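How do you fold small cloths so they don't end up in a heap?

Posted by Ezequiel Varela

I have a drawer of cleaning cloths and every one of them is soft, floppy and a slightly different size. I fold them on the bed, put them away, and by the time I want one the whole lot has slid into a pile again. My sister rolls hers, my neighbor just stuffs them in a bag. Is there a way that holds up when you pull one out in a hurry? The drawer is pretty shallow, if that matters.

34 views

mopbucket_lou

Just roll them. Rubber band if you have to.

Teemu Harju

Rolling never worked for me in a shallow drawer, they pop open the second you touch them. I do thirds and then in half, and stand them up on the fold like file folders. You can see every cloth and take one without wrecking the row!

Start by getting the cloth flat, and I mean properly flat. Hold it up by the top edge with a hand at each end and let it hang for a second, then lower it so the bottom edge touches down first.

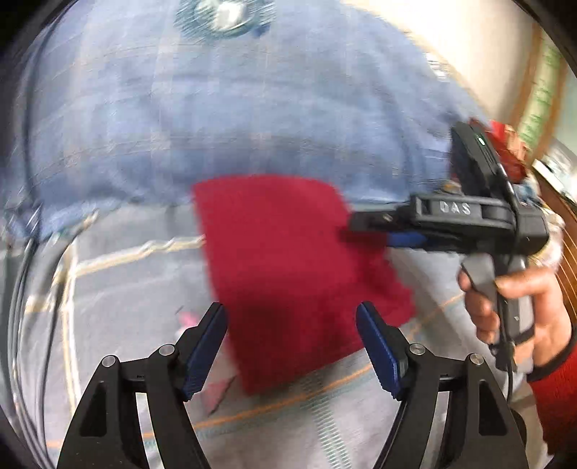
Textured fabric is actually easier than the slick stuff, it grips itself once it's folded. Bring one long side in by a third, then the other over it, smooth it with the side of your hand – don't press hard – and fold it in half. If yours are all different sizes, fold the biggest one first and match the others to that height. Mine were hopeless until I did that.

Oh, and don't pack the row too tight or you'll drag out three at once. A small box at the end keeps it from tipping over when it gets low.

Ezequiel Varela

Tried the standing up thing this morning and the row is still standing. The really thin ones flop over, so I put those at the back. Thanks!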